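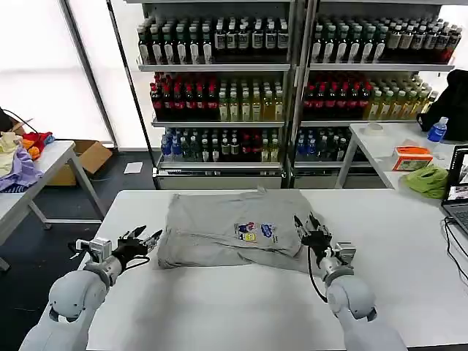
Kitivari Puts Laundry Folding on a Monthly Plan

October 22, 2022 - Kitivari today opened orders for Cedier, a two-armed folding kit for laundromats, uniform services and anyone else who has looked at a heap of T-shirts and gone to make coffee instead.

The kit includes both arms, a pair of hands, wrist cameras and the folding software. It runs from an ordinary laptop on an ordinary table, which buyers are asked to supply themselves.

"People expect us to say it folds faster than your mother," said Rūta Venckus, head of product at Kitivari. "It does not. Your mother also doesn't work Saturdays for a flat fee."

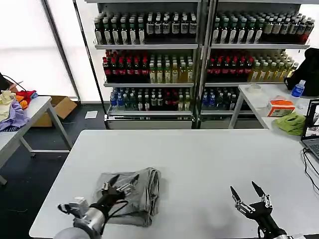 Cedier arrives trained on 416 garment types, most of them shirts. Fitted sheets are not supported. The company has looked into fitted sheets and would like to talk about something else.

Customers can add their own garments by guiding the arms through a fold. A new item takes up to 88 demonstrations, depending on the fabric and how picky the customer is about sleeves.

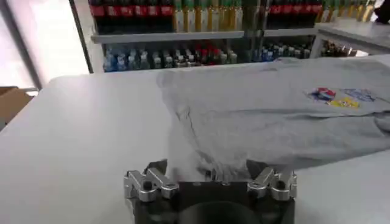 2 min read

Thin cotton was the hard part, according to lead engineer Arūnas Strazds. "A box stays where you put it," he said. "A T-shirt has opinions. We spent most of our first year on the pinch, and I now iron for fun, so make of that what you like."

Early customer Vasiliauskas, a uniform rental firm, has used the kit on its evening shift for 192 days. "It drops one now and then," said operations manager Carmela Carbone. "So do I - and it never complains about the radio."
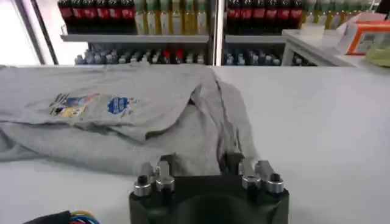

A gray T-shirt on the work table, seen from the gripper.

Cedier is available now at $623 a month, including software updates and replacement fingertips. The table remains extra.

Press contact: Laine Paulauskas, Kitivari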